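FOR IMMEDIATE RELEASE

Kerkville youth baseball tournament moves to two-site format for October

KERKVILLE – The Kerkville Autumn Baseball Tournament will be played across two sites this October, with a revised pool structure, a fixed pitch-count limit and a shared accommodation block for visiting teams. The changes were agreed by the organiser, Kerkville Youth Baseball, after a review of last year's schedule, in which four games were shortened by darkness and one was abandoned in the fifth inning.

Under the new format, pool games will be divided between the Marnadico Ground and Byun Park. Semi-finals and the final will be held at the Marnadico Ground only. First pitch at both sites is 9am, and no game will start after 4.30pm. Byun Park has no floodlights, and its last slot of the day is 2.45pm.

The entry is 32 teams in two age divisions, under-12 and under-14, with 16 teams in each. Each division is split into four pools of four. Every team plays three pool games, and the pool winners go forward to the semi-finals. Ties within a pool will be settled first by the result between the tied teams, then by runs allowed, then by run difference capped at eight per game. The cap is new. Last year's rules had no limit, and two pools were decided by margins built up in the closing innings of one-sided games.

Games are six innings in the under-12 division and seven in the under-14 division. A lead of 12 runs after four completed innings ends the game in either division. No new inning may begin after one hour and 50 minutes of play, except in semi-finals and finals.

The pitch limit for under-12 players is 66 in a single day. A pitcher who reaches the limit during a plate appearance may finish that batter. Pitchers who throw more than 40 may not catch on the same day. Counts will be kept by the official scorer at each diamond and confirmed with both benches at the end of every half inning. Where the books differ, the official scorer's count stands. Limits for the under-14 division are set out in the tournament rules, section 6.

Visiting teams will be housed in furnished family apartments on the Brudance estate, 800 metres from the Marnadico Ground.

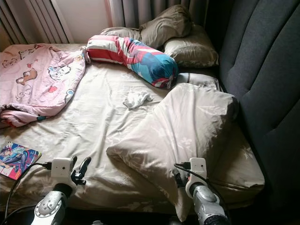 The block provides 498 bed places, allocated by team in order of completed entry. Teams travelling more than two hours have priority until the end of the booking period, after which unused places are released to local families. Check-in opens at 3pm and keys must be collected by a named adult from each team. Bats, helmets and catching gear are to be left in the locked equipment store at the ground overnight and may not be taken into the apartments. Cleats must be removed at the outer door.

A shuttle will run between the estate, the Marnadico Ground and Byun Park every 20 minutes from 7.30am. Seats are not reserved. Teams with a 9am game at Byun Park should use the 7.50am service or earlier.

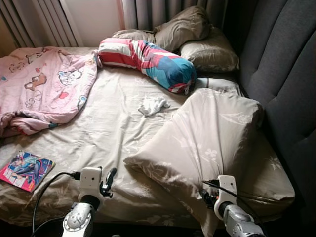
Bedroom with bolster and khaki pillows, Brudance estate.

Seating at the Marnadico Ground has been increased to 1152 with the addition of two temporary stands along the third-base line. The stands will be in place for the whole tournament. Spectators at Byun Park should bring their own chairs, which may be set up behind the rope on the first-base side. Folding canopies are allowed at both sites behind the outfield fence only – they will be taken down if the wind requires it.

The infield at diamond 2 of the Marnadico Ground has been regraded and the mound rebuilt to the correct height. The backstop netting on diamond 1 has been replaced. At Byun Park the visitors' bullpen has been moved behind the left-field fence, as its former position was in play.

In the event of rain, pool games will be shortened to four innings before any are cancelled. If a pool cannot be completed, places will be decided on winning percentage and then on runs allowed per inning. Weather decisions will be posted at both sites by 7am and every hour afterwards. Entry fees are refunded in part where a team plays fewer than two games.

Rosters are limited to 15 players and must be submitted with proof of age. A player may appear on one roster only. Changes will be accepted until the coaches' meeting, which takes place at the Marnadico clubhouse at 6pm on the evening before the first games. One coach from each team must attend.

Entry forms, the full rules and the shuttle timetable are available from the tournament office at the Marnadico Ground. The pool draw will be published when entries close.

ENDS

Notes to editors

Press passes are issued at the main gate of the Marnadico Ground from 8am. Photographers may work from the marked areas beyond each dugout. Line scores will be sent out after the last game each day.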